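Visit report: Modis fit-out showroom, Prutport
April 4, 2026

Modis opened its Prutport building to trade visitors for one morning, and I went for the wall systems. The company fits out small offices, waiting rooms and rental units. The upper floor is sales and accounts and was closed to us. Everything on show was at ground level, in a row of rooms off a single corridor.

Registration was at the side door. Parking is on the street and fills early. Visitors were taken through in groups, and ours started at the far end with flooring and worked back toward the entrance.

Flooring

Modis lays mostly large-format tile in light colors. The point the guide kept returning to was the substrate. Tiles of this size will rock or crack on a slab that is out of level, and the company now rejects any slab that deviates more than 2 mm under a straightedge. If the slab fails, a leveling compound goes down first and the job is rescheduled. Grout is matched closely to the tile so that the joints recede. This looks good on handover day. I asked how it ages in a doorway and was told that they recommend a sealer and a yearly cleaning, which is the usual answer.

Stock on the racks came from two suppliers, Didusia and Cuypers. The Cuypers tile is the heavier of the pair. The Didusia tile cuts cleaner at the edges, judging from the offcuts in the bin, and one of the installers in our group said the same.

Wall panels

The panel line was the reason for my trip. Panels are supplied cut to width and fixed to a rail, so a damaged one can be lifted off and replaced without touching the wall behind it. Finish is matte in all colors. The current price list runs to 294 items including trims, rails and hooks, and the full catalog has 1196. I would have liked a shorter list.

Hooks are ordered separately. Modis sets them high on the panel in a straight horizontal row, and the spacing is left to the customer. The load rating depends on whether the hook catches the rail or only the panel, and the printed sheet does not make this clear. The guide confirmed that only rail-mounted hooks should carry coats or bags. For anything lighter – keys, a small ornament – the panel alone is sufficient.

Panels stop short of the floor. This leaves a gap for mopping and keeps the lower edge out of standing water. In a tiled room I think it is the correct detail. In a carpeted one it would look unfinished.

Colors were harder to judge. Green reads well against a light gray wall, and it was the color most people in our group asked about. Under the corridor lights the sample chips looked flatter than they did by the window, so anyone ordering should take a chip home first. Chips are free, with a limit of 6 per visitor.

Seating

Seating is a sideline here. The range is bought in, and Modis adds cushions on request. Metal-legged chairs on hard tile need glides, and the ones supplied as standard are thin plastic. Felt replacements cost little and should be ordered with the chairs. Loose cushions tend to slide on a smooth seat; ties are available but are not shown in the catalog.

Practical notes

Lead time on panels is longer than on tile, so the two should be ordered together only if the flooring can wait. Delivery outside Prutport is charged by the pallet. The next open morning is planned for August, and registration goes through the showroom desk.

We finished in the room with the green panel – gray wall, tan tile, a row of four hooks – and I spent the remaining time there with the hook question.

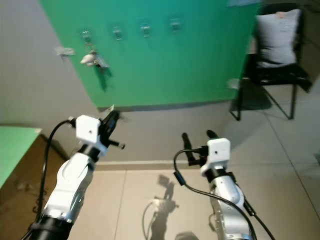 I have asked Modis for the revised load sheet and for a price on rails without panels. Two rooms of ours are due for refitting, and the smaller one would take a single panel on its long wall. The quote should cover fixings for brick as well as for plasterboard.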